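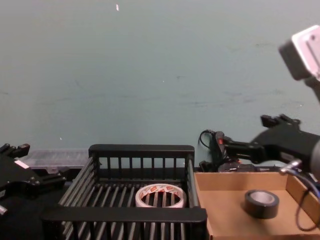

Mistolus Tenants' Group, minutes, Thursday, February 13, 2020

Parking. The Zillano lot has 26 spaces and, on a good night, 3 legal cars. Discussed at length. Tempers held, mostly.

Laundry fund stands at $811. Two bids are in for a new dryer. Lirkico's is cheaper and shorter on detail.

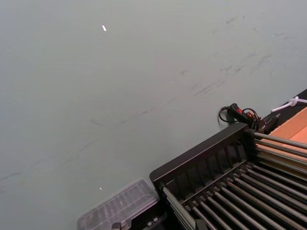 Zbigniew Wieczorek felt the old dryer had one more winter in it. He was reminded he said so last winter. Vote moved to April.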